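Municipal surcharge (Urnance)

The municipal surcharge is a local tax on earned income levied by the communes of Urnance. It is charged as a percentage of the national income tax a resident already owes, so that a person who owes no national income tax pays no surcharge. Each commune sets its own rate within limits laid down by national law. The surcharge is collected by the national revenue office and paid over to the communes in instalments.

Background

Before the surcharge was brought in, communes relied on a dwelling tax based on floor area and on grants from the central budget. The dwelling tax had not been revalued for many years and its yield had fallen in real terms. Grants were fixed yearly by the legislature and often agreed after communes had already adopted their own budgets. The surcharge was meant to give communes a source of income whose rate they could set themselves. The dwelling tax was kept at a reduced level and now applies mainly to second homes and empty property.

Base and rate

The base is the national income tax due after personal allowances but before credits for tax paid abroad. Income from savings and dividends is taxed at source and lies outside the base. Pensions are included.

The rate may not exceed 10 per cent of the base. A commune that does not adopt a rate by the end of November is given the rate it applied in the year before. Rates may be set to one decimal place. A single rate must apply across the whole commune, and bands by income or by district are not allowed.

A resident who owes 2,693 crowns in national income tax and lives in a commune with a rate of 10 per cent would owe a surcharge of 269.30 crowns. Sums are not rounded until the final assessment, when they are rounded down to the nearest whole crown.

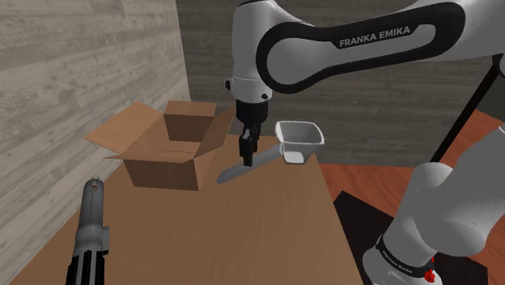 Liability depends on where the taxpayer is registered as living on the first day of the tax year. A person who moves during the year remains liable to the first commune for the full year. Married couples who are assessed jointly but registered in different communes have the joint base split in proportion to their separate incomes.

Collection

Employers withhold the surcharge together with national income tax, using a table issued by the revenue office each January. The self-employed include it in their quarterly advance payments. Any difference is settled in the yearly assessment.

The revenue office keeps 3 per cent of the receipts as a collection charge. The remainder is paid to the communes monthly on the basis of forecasts, with a balancing payment once assessments are complete. Where the forecast proves too high, the excess is taken from later instalments over a period of up to two years.

Equalisation

The yield per resident varies widely. Valtero, where many higher earners are registered, has long had the highest yield, while Zoltau and other communes in the upper valleys have a large share of residents below the tax threshold. An equalisation fund was added by an amending act. Communes whose yield per resident is above the national mean pay part of the excess into the fund, and those below the mean draw from it. Payments are worked out at a standard rate, so a commune cannot raise its share by lowering its own surcharge.

Criticism

Criticism has centred on the narrow base. As only those who owe national income tax contribute, a rise in the personal allowance cuts communal revenue without any decision by the communes. The association of communes has asked for compensation each time the allowance has been raised. Business groups have objected to the work placed on employers with staff registered in several communes.

See also

Dwelling tax (Urnance)
Equalisation fund
Tax at source
Local government finance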